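시뮬레이터를 먼저 믿어보자는 이야기

요즘 로봇 소프트웨어를 하는 사람들끼리 모이면 대화가 꼭 모델 크기로 흘러간다. 파라미터가 몇 개냐, 어떤 백본을 썼느냐, 액션을 토큰으로 뽑느냐 확산으로 뽑느냐. 재미있는 주제다. 나도 밤새 떠들 수 있다. 그런데 지난 10월부터 양팔 조작 과제를 붙들고 살면서 내 관심은 훨씬 덜 화려한 쪽으로 옮겨 갔다. 재생 도구, 로그 뷰어, 좌표계 검사기, 장면 생성 스크립트. 나는 요즘 이쪽이 로봇 분야에서 제일 신나는 동네라고 생각한다.

계기는 버그 하나였다. 우리 팀은 Trovinbridge라는 사내 스택으로 정책을 학습시키고, 장면은 Munutine이라는 생성기로 만든다. 식탁 위에 접시와 그릇, 음식 모형을 흩어 놓고 두 팔이 물건을 옮기게 하는 전형적인 과제다. 평가를 2,000 에피소드 돌렸더니 왼팔은 멀쩡한데 오른팔만 자꾸 물체를 스치고 지나갔다. 다들 데이터가 부족하다고 했다. 나도 그렇게 믿고 시연을 더 모으자고 일정까지 짰다.

그때 Vibeke Oddsson이 재생 도구를 하룻밤 만에 뜯어고쳤다. 관측, 정책 출력, 제어기 목표값, 실제 관절 각도를 한 시간축에 겹쳐서 보여주는 아주 단순한 화면이었다. 켜자마자 보였다! 오른팔의 목표값이 정책 출력보다 제어 주기로 3스텝 늦게 들어가고 있었다. 손가락 쪽 명령과 팔 쪽 명령이 서로 다른 버퍼를 타고 있었고, 오른팔 버퍼만 오래된 기본 설정을 물고 있었던 것이다. 설정 파일 한 줄을 고치고 나니 시연을 더 모을 이유가 사라졌다. 솔직히 좀 창피했지만, 그 화면을 처음 본 순간의 쾌감은 아직도 생생하다.

그래서 내 주장은 이렇다. 양팔 다지 손 조작에서 다음 한 해 동안 가장 큰 개선은 눈에 보이게 해주는 도구에서 나올 것이다. 모델이 중요하지 않다는 말은 절대 아니다. 정책이 좋아질수록 남은 실패는 드물고 미묘해지는데, 그런 실패는 성공률 숫자 하나로는 잡히지 않는다. 손끝이 과일 옆을 살짝 지나친 것인지, 잡았다가 놓친 것인지, 애초에 다른 물체를 목표로 삼은 것인지에 따라 고칠 코드가 완전히 다르다. 첫 번째는 제어, 두 번째는 접촉 모델이나 힘 명령, 세 번째는 인식이나 계획의 문제다. 이 셋을 한 칸에 몰아넣고 '실패'라고 적는 순간 우리는 제일 값진 정보를 버린다.

물론 시뮬레이션에 대한 의심은 정당하다. 마찰은 엉터리고, 부드러운 물체는 더 엉터리고, 렌더링은 너무 깨끗하다. 실제 로봇에 올리면 무너지는 정책을 나도 여러 번 만들어 봤다. 다만 사람들이 시뮬레이터의 물리만 따지느라 다른 장점을 너무 헐값에 넘긴다. 시뮬레이터에서는 같은 순간으로 몇 번이고 돌아갈 수 있다. 시드를 고정하고, 접촉 직전에서 멈추고, 변수 하나만 바꿔서 다시 흘려보낼 수 있다. 실물 작업대에서는 물체를 아무리 정성껏 되돌려 놓아도 그렇게 되지 않는다. 디버깅을 해본 사람이라면 이게 얼마나 엄청난 사치인지 알 것이다.

Ditte Hedegaard는 이 점에서 나보다 더 과격하다. 그는 재현할 수 없는 실패는 이슈로 등록도 하지 말자고 한다. 나는 거기까지는 동의하지 못한다. 실물에서 딱 한 번 일어난 이상한 움직임이 가장 중요한 단서일 때도 있다. 그래도 그의 고집 덕분에 우리 저장소에는 시드와 설정 해시가 붙은 실패 사례가 2,513건 쌓였고, 새 정책이 나올 때마다 전부 다시 돌린다. 일종의 회귀 테스트다. 웹 개발자들은 옛날부터 당연하게 해온 일인데 로봇 쪽에서는 아직도 이걸 한다고 하면 눈을 동그랗게 뜨는 사람이 있다.

계획기 이야기도 조금 하고 싶다. 우리는 두 팔의 궤적 최적화에 Soler라는 자체 라이브러리를 쓰는데, 처음에는 비용 함수의 항이 10개나 됐다. 하나씩 끄고 켜면서 같은 장면을 재생해 보니 몇 개는 서로를 지우고 있었다. 문서에는 전부 그럴듯한 이유가 적혀 있었다. 지금은 훨씬 짧은 목록으로 돌아가고, 팔이 왜 그 길로 갔는지 신입에게도 설명할 수 있다. 설명할 수 있는 궤적은 고치기도 쉽다. 나는 이런 순간이 정말 좋다. 숫자가 오르는 것도 좋지만, 시스템이 손에 잡히는 느낌은 따로 있다.

음식과 식기처럼 흔한 물건이 놓인 장면을 나는 특히 아낀다. 평범해 보여도 까다로운 질문이 잔뜩 들어 있다. 손이 물체를 가리면 인식기는 무엇을 근거로 위치를 유지하나? 둥근 물체와 길쭉한 물체에 같은 파지 자세를 써도 되나? 한쪽 팔이 움직이는 동안 다른 팔은 얼마나 비켜 있어야 하나? 나는 장면을 하나 멈춰 놓고 이런 질문을 하나씩 던지며 로그를 넘기는 시간이 제일 즐겁다.
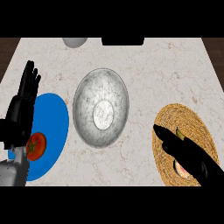 정책 학습과 제어기 튜닝 가운데 무엇을 먼저 손봐야 하나?

제어기부터 보는 편이 낫다. 명령과 실제 움직임 사이의 지연과 오차를 모르는 상태로 학습을 시작하면 정책이 그 오차까지 함께 배운다. 나중에 제어기를 고치면 정책도 다시 학습해야 하니 비용이 두 번 든다. 단순한 사인파 궤적을 각 관절에 흘려보내고 추종 오차를 그려 보는 것만으로도 시작은 충분하다.

반론도 들어봤다. 도구 만드는 데 시간을 쓰다가 정작 로봇은 못 돌린다는 것이다. 맞는 말이고, 나도 Ulla라는 내부 대시보드를 만들 때 그 함정에 제대로 빠졌다. 색상 테마까지 넣고 있었으니 할 말이 없다. 그 뒤로는 당장 쫓고 있는 실패가 있을 때만 새 화면을 만든다. 실패가 잡히면 그 화면을 남길지 지울지 그 자리에서 정한다. 지운 것이 남긴 것보다 많지만 아깝지는 않다.

바라는 게 있다면 논문과 공개 저장소에 가중치뿐 아니라 실패 재생 파일도 같이 올라오는 것이다. 성공 영상은 이미 넘치게 많다. 남의 팔이 엉뚱한 곳으로 뻗는 로그를 시간축에 펼쳐 놓고 함께 들여다볼 수 있다면 배울 게 얼마나 많을까. 우리도 정리되는 대로 일부를 내놓을 생각이고, 지금은 Vibeke와 파일 형식을 두고 입씨름하는 중이다. 나는 사람이 읽을 수 있는 텍스트를 밀고 있고 그는 용량을 걱정한다. 아마 그가 이길 것 같다.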